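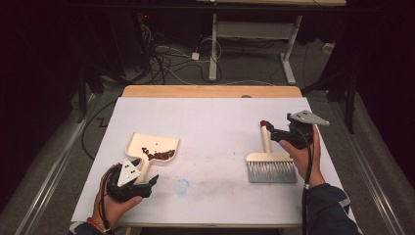 Escobedo Street Pantry and Kitchen
Progress report to the Dundix Fund, second period

Prepared by Abundio Quintero, site manager

This report covers the months up to the end of November. The first report dealt with the lease and the permit, and those matters are closed.

Meals. The kitchen served hot lunch four times a week through the whole period except for two days in September when the gas was off. We planned for 250 meals a week and the average was 273. Most of the increase came after the bus route changed and the stop moved to our corner. We have not turned anyone away, but on the busiest days the main dish ran out before 1 p.m. and the last people in line got soup and bread.

Dry goods. Beans, rice and oats are now bought in bulk from Gerkix and bagged here. Buying this way saved roughly $3,000 against the prepacked prices in our application. Part of that was spent on lidded bins after we found mice in the back storeroom in August. The county inspector came again in October and passed the room with one note, about the gap under the alley door. A new sweep has been fitted to the door.

Equipment. The walk-in cooler was delivered five weeks late. It is a Virko unit, the smaller of the two we priced, and it has held temperature since it was switched on. The old reach-in was kept for milk and eggs. The dishwasher line in the budget has not been touched. We would like to hold it until spring, when the drain work is done, and we ask for your agreement to carry it over.

Staffing. Ifor Beddoe started as kitchen lead in July at 30 hours a week. He has rewritten the prep schedule so that onions and stock are done the afternoon before, and the morning crew now starts at 8:30 instead of 7. The part-time driver job is still open. We had two applicants and neither had the right license. Until it is filled, Ifor and I are sharing the pickups, and this has cost us some office time. The September invoices went in late for that reason.

Home delivery. This is the part of the plan that is behind. The target was 40 households by now and we are at 26. The van is fine. The limit is the driver. I do not expect to reach the target before February.

Budget. Spending is under plan on wages and equipment and over on utilities. The gas repair was not budgeted and came to $300 after the landlord paid his share. The full table is attached separately.

Next period. Fill the driver job, finish the floor drain, and settle winter opening hours. We also need a decision from you on the dishwasher money by the end of January, as the quote we have runs out then.

Recent items
Winter coat collection: drop-off hours
Kitchen lead joins Escobedo Street
First period report to the Dundix Fund
Changes to the bus stop on our corner

This site uses cookies to remember your settings. Accept / Manage choices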